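February, morning, Gillow bench

Continued with the brass button compass from the Hà lot, inventory 541. The back does not unscrew by the normal direction. I tried left-hand thread with rubber pad and it moved on the second attempt — no mark on the rim.
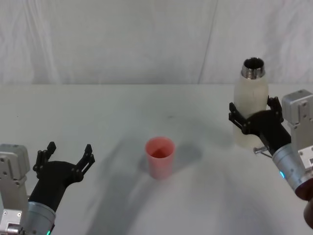 Pink cup on the white table.

Needle is 78 mg with the pivot cap. It swings, but it stops a little east of north. Mỹ Ung thinks the cap is bent. I will look at it under 100x before touching anything.

Dridura wax only on the outside, please. Thread stays dry.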